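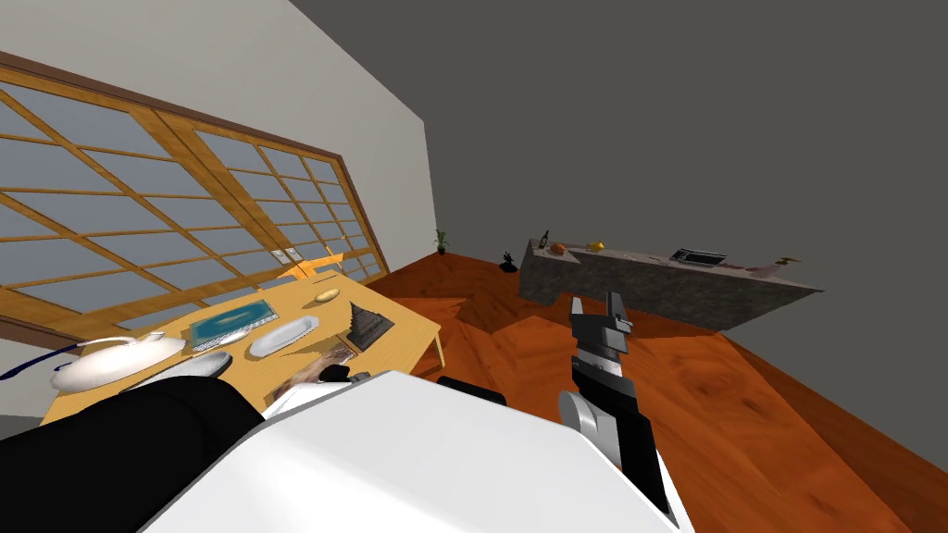
2018-06-23

Dye vat, second week. Fed the indigo in the morning with bran and a spoonful of lime, stirred slowly, lid back on. pH paper read a bit low before the lime and fine an hour later. Surface had a coppery film by noon.

Weighed the linen for the Mokoena order: 711 g dry, scoured. Soaked it overnight in plain water and wrung it out by hand. Three dips of ten minutes, airing in between. The second dip came out patchy along the selvedge — my fault, I let it fold on itself. The third evened most of it out. Will decide on a fourth when it has dried.

Test strips from the Brellow cotton are still too grey. Nomvula thinks there is size left in the cloth and wants to boil a 71 g piece again with soda ash. Worth doing before we cut the rest.

Anas rinsed the wool skeins from the Emari batch, 442 g in all. Last rinse clear. He has hung them away from the sun and turned them once.

To buy: lime, pH papers, another long spoon. The old one has split and snags the cloth.

Notes from last November say the vat slowed down when we dipped on two days running, so leave it shut tomorrow. Stir once in the evening, no feeding. Check the smell before adding anything.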